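Site-to-site tunnel drops when the lease renews at the branch office

Reading time: 5 minutes

Jitendra Yadav
Good afternoon. I am responsible for the network at our Totley branch, which connects to the head office by a permanent VPN tunnel. The branch router is a Prosura unit and the head office runs a Sandhu gateway. The tunnel has been in service since January. For the past two weeks it has dropped every 40 minutes. The branch keeps its ordinary Internet access during this time, and the tunnel returns without any action on our part after a short wait. File shares and the telephone system are both affected.

The gateway log records 831 entries reading "peer not responding" for the period. I have replaced the cable to the modem and restarted both devices. I would be grateful for advice on what to examine next.

Ramesh Dixit
Please confirm the key lifetime configured at each end. A drop at a fixed interval nearly always points to renegotiation. If one side expects a new key and the other does not offer it, the tunnel will close and then be rebuilt from the beginning.

Please also state whether the branch has a fixed public address.

Jitendra Yadav
Thank you. The lifetime is set to eight hours at both ends, so I had ruled that out. The branch does not have a fixed address. Our provider assigns one by lease, and I have now checked the modem page: the lease is renewed at the same moment as each drop. I have changed the title of this thread accordingly.
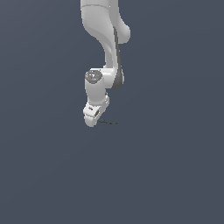

Savita Shukla: The lease renewal should not matter if the address stays the same. We have two branches on leased addresses and neither loses its tunnel. I would ask whether the router is treating each renewal as a new connection and clearing its session table. Some models have a setting for this, usually placed with the WAN options and not with the VPN options.

Ramesh Dixit
I must disagree in part. Even where the address is unchanged, the provider's equipment may close the existing translation entry at renewal. In that case no setting on the branch router will help. The correct remedy is a fixed address, and for a business tunnel I would not accept anything less.

Savita Shukla
A fixed address is a monthly expense, and the cause has not been established. I see no reason to recommend a purchase before a setting has been checked.

Urmila Mishra
Both points can be tested without cost. Jitendra, please do the following outside office hours:

1. Leave a continuous ping running from the branch to the head office public address, outside the tunnel.
2. Leave a second ping running to a server inside the tunnel.
3. Renew the lease manually from the WAN page.

If the first ping continues and the second stops, look at the router's session handling. If both stop, speak to the provider. Kindly save the router log before you begin, as the Prosura units overwrite it quickly.

Sushil Bhardwaj
In addition, please check dead peer detection. Our gateway was set to 5 seconds with a single retry, and any brief pause was enough to close the tunnel. We raised the interval and have had no complaints from users. I will concede that this treats the symptom.

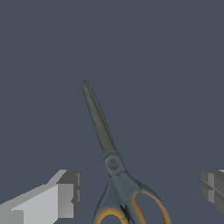
Scissors held upright, blades closed

Jitendra Yadav
I carried out the test at 7 p.m. The first ping continued without loss. The second stopped at the moment of renewal and did not return until the tunnel was rebuilt. The address did not change.

On the WAN page there is an option named "Reset sessions on lease event," and it was switched on. According to our change record, it was enabled when the firmware was updated. I have switched it off and the tunnel has remained up through three renewals.

Savita Shukla
Thank you for reporting the result. Please check the option again after the next firmware update.

Ramesh Dixit
I accept the finding. My advice concerning a fixed address stands for any office that carries its telephone traffic over the tunnel.

Urmila Mishra
Could you post the firmware version? We have the same router at our Dindosel site and I would like to compare before updating it.

Jitendra Yadav
I am away from the branch at present and will post the version when I return.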